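Section 7: Setting out your Fendberg play kitchen

Okay, you've got the lid off and the bags open, so let's get everything onto the table! I like a white tabletop because the little foods show up so well on it, but any flat surface will do.

1. Tip out the food first, then the dishes. Don't sort yet, just spread it all around.

2. Put the colander down where you can reach it and park the ketchup bottle inside (it rolls, trust me).

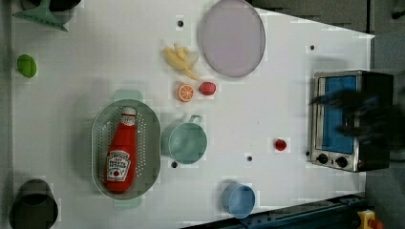
Midix forum reader: I skip the spreading out and go straight to the plate. With a three-year-old you have maybe a minute before the fries are under the couch.

Fair enough, and if that's your house, jump ahead to step 4.

3. Now give the big lavender plate some room. It's the largest dish in the set and everything else tends to gather near it – mine always ends up toward the back of the table.

4. Group the fruit close to the plate. Strawberry, banana, whatever your child grabs first.
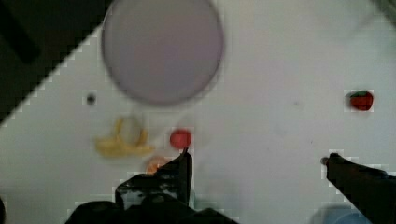 I'd keep the groups loose at this stage, with a hand's width between pieces, so small fingers can pick up one thing without knocking over three others.

Note: the Nondumico refill foods are a bit bigger and they crowd the plate fast. Add them one or two at a time.

5. Ketchup comes last. Lift the bottle out of the colander and stand it cap up, then start serving!
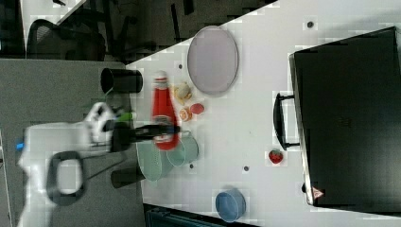 Fig. 7-3. Ketchup bottle with its cap up, plate and small foods nearby.

Caution: don't squeeze the bottle hard, and wipe it with a damp cloth only. Missing a piece? The spare parts list starts at item 319.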